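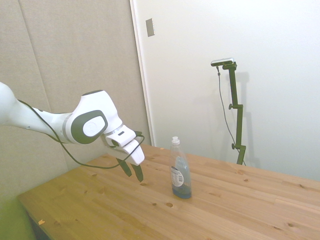 *A gripper over the bench at Vesel, with a bottle of dish soap standing next to it.*

Picking up a bottle of dish soap is one of the easiest jobs in a kitchen. Most people do it without looking. For a robot arm on a pine table, it is still worth a morning's work.

Vesel is a small company that tests arms for other companies. It doesn't build them. A manufacturer or a software firm sends in a system along with a list of chores it is supposed to be able to do, and Vesel finds out how often it can do them. The chores come from two places: ordinary homes, and the back rooms of shops and small factories. Wiping a counter is on the list. So are loading a rack, sorting returned goods, and putting a bottle back where it belongs.

"People ask me if robots can do the dishes yet," says Mizanur Howlader, who runs the testing. "I ask them which dishes, and whose kitchen."

The bottle test is simple to describe. The bottle stands on the table. The arm has to take hold of it, lift it, and set it down upright at a marked spot. Each system gets 100 tries, with the bottle moved a little each time. A try counts only if the bottle ends up standing and no one has had to step in.

Dish soap makes a fair test for several reasons. The bottle is clear, and depth cameras have a hard time with clear plastic, since much of their light goes straight through it or bounces off at odd angles. The soap inside shifts when the bottle tips. The sides of many bottles give when squeezed, so a grip that would be right for a wooden block can bend the plastic and change the shape of the thing being held. And a kitchen bottle is hardly ever full for long. A system that learned on full ones may lift a half-empty one too fast.

A system sent in last winter under the project name Daltero stood the bottle up correctly 86 times out of 100. That would have been a headline result a few years ago. Howlader was more interested in the other 14. In nine of them the arm knocked the bottle over on the way in. In the rest it got the bottle off the table and then let it slip or set it down on its edge.

Fourteen failures in 100 may sound good. In a house it means soap on the floor by the end of the week. A person who dropped one bottle in seven would be asked to stop helping.

Shop floors are kinder to machines, and most of the real progress is there. At Betotgate, a packing business that fills refill orders for cleaning products, two arms have been running since February. They move bottles from a tray into shipping boxes. The trays are always the same, the lights stay on at the same level, and the bottles come in four shapes. On a typical shift the arms pack 624 bottles between them. One worker looks after both and clears the jams.

The same work by hand goes faster. An experienced packer at Betotgate can do 200 bottles in an hour when the orders are simple. The arms are kept on because they can run in the evening, when the company has trouble finding staff, and because packing is hard on the wrists. The packers who used to cover that shift now check orders and handle the odd sizes the arms won't take.

Maes, which rents arms to small shops, puts the line in about the same place. It will take on a job if the objects can be listed on one sheet of paper. It turns down most requests from hotels and care homes, where the rooms change every day and people walk through them.

A home has all of those problems and a few more. The soap may be behind a stack of plates. The label may be peeling, or the cap left open. Someone may have bought a different brand on Saturday. None of this slows a person down at all.

Software that learns from many examples has helped with some of it. Systems tested at Vesel this year deal with a new bottle much better than the ones that came through before, and they are more likely to try again after a miss. They are also slow. Several take close to half a minute to do what a hand does in two seconds, and Howlader doesn't count speed against them yet.

He keeps a list of chores he would trust to an arm without someone in the room. It has moving bottles from a fixed tray on it, and folding flat towels, if they are all one size. Washing up isn't there. Neither is clearing a table after a meal.

Daltero is due back at Vesel with new fingers and an updated program. It will get the same table and another 100 tries.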